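Out before the light: a week with the Nollport sea guides

Quarter to five in the morning and the slipway at Nollport is already busy. Rods, flasks, a crate of bait, somebody's left boot. The guides here run small boats out to the Farel bank from May until the weather shuts them down, and most of the work gets done before the clients are out of bed.

Five boats work the harbour now. Years ago there were 11, and you could walk across them to the fuel pump. The ones who are left do bass in summer, cod when there is any, and a fair bit of sightseeing in between. Seals pay the mooring fees. Nobody minds admitting that.

What's changed is the booking. Used to be a phone, a wall calendar and a pencil. Now it's a shared diary, deposits taken online, a tide table pinned to every trip so nobody sells a six o'clock start on a dead low. The Travbridge boats went first, two seasons back, and Nollport followed when it got sick of losing weekends to them. Grumbling, mostly. Then less grumbling.

A full day costs 89 pounds a head, tackle included. Half days are cheaper but the skippers don't like them - by the time you've reached the bank and got everyone fishing it's nearly time to turn round. Ask for the full day. Take a hat.
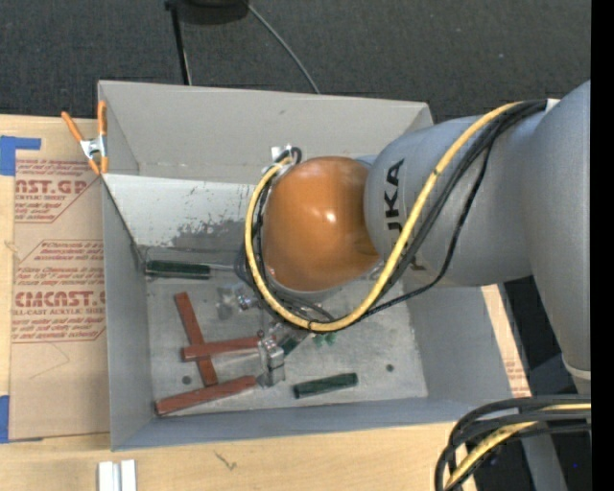

A KUKA arm reaching into a large grey bin.

Kit is the other big cost. Salt gets into reels, hinges, zips, everything. One skipper showed me a drawer of dead reels he keeps for parts, and it's a deep drawer. He rinses the lot in fresh water each evening, dries it on the wheelhouse roof and oils it over supper. Hire rods take the worst of it. People lean on them, stand on them, drop them in the harbour while posing for a picture.

And then the Asadi. That's the wreck, an old coaster lying north of the bank, and it's what the serious anglers come for. Pollack, conger, the odd ling. Tricky ground to fish, easy to lose a whole set of tackle in one drift, and only worth it on a small tide. The skippers hand those dates out to regulars first. You can ask to go on the list but its a long one.

We went on a poor day, grey chop, two of the party green before the harbour mouth. Three hours of nothing. Then the wind dropped and the bass came up all at once, gulls everywhere, everybody shouting over everybody else, and it lasted maybe twenty minutes. I got one. Undersized, so back it went.

Numbers are up, they say. Nollport took 200 bookings before Easter, more than it has ever had that early, and a few of the boats are already full for August. Wether the harbour can park that many cars is another question. The top field floods.

If you're going, book midweek and ring the night before to check the trip is still on. Bring your own lunch, the cafe on the quay doesn't open till nine and you'll be long gone by then. Soft shoes, no black soles. Cash for the bait.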